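Buying the second pair: how Dillstead budgets for its sorting cells

Jelle Baert plans equipment purchases for Dillstead, a small firm that builds and runs tabletop sorting cells for packaging clients. We spoke in May, in the workshop, with the next order still unsigned.

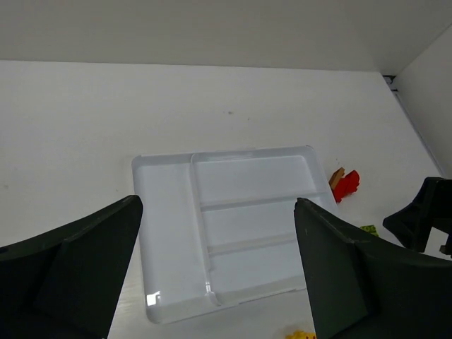
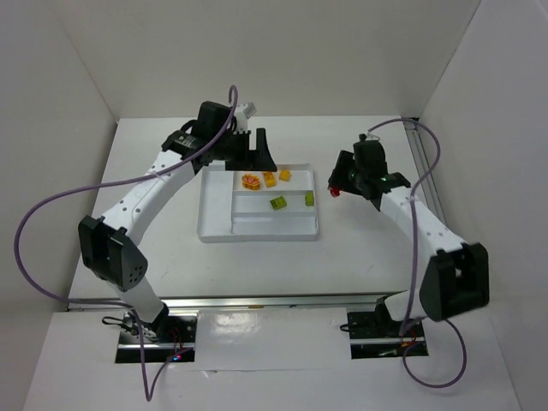
Baert starts with the line he thinks most buyers get wrong, the price of the arm. "The arm is the easy number. It comes on a quote and it stays put. What moves is everything bolted round it." In his spreadsheet the arms take up 40 per cent of a cell. Enclosure, rails, mounts and cabling are entered separately, and each has its own replacement interval. He gives the purple cables as a case. They hang in wide loops on either side of the two arms, and he budgets them as a consumable, with one spare set per cell. The white walls and tabletop come under a different heading, because they are bought once and cleaned.

The current request is for 4 cells of the same layout. Two suppliers have quoted. Silenau offers a complete package with a lead time of 26 weeks. Nowakowski sells the arms and leaves the enclosure to the customer. "On paper Nowakowski is cheaper," Baert says. "Then you add fitting, and the time of whoever does the fitting, and the gap closes. I would still like the gap."

Anayeli Galindo runs the cells day to day and signs off the technical side of any purchase. Her concern is the fingers. She wants them priced as separate parts, with drawings supplied, so that they can be changed without sending a whole gripper back. "A finger gets scuffed. That's normal. I look at the tip, and if the tip is good it stays on. But I need to know what a pair costs before I need a pair."

She has also asked for the trays to be taken out of the main order. The divided white plastic ones in use now are ordinary stock items, and she sees no reason to have them supplied through an equipment vendor with a margin added. The same applies to the toy bricks and small blocks used for trials. "We buy those from a shop. They go under sundries."

One item was still open between them. Gesamum, which handles service for Dillstead, has proposed a yearly contract covering all cells at a fixed rate. Baert favours it because a fixed rate is simple to plan for. Galindo would pay by the visit for the first year and compare. The contract allows 50 hours of labour, and she doubts they would use them. "Most of what goes wrong we can reach with a hex key," she says. Baert's reply is that the hours spent with the hex key are also paid for, and that they appear nowhere in his sheet at present.

He has since added a row for them. The figure in it is blank until Galindo's team has logged a full month, and the order will be placed after that, with the service contract either attached or struck out.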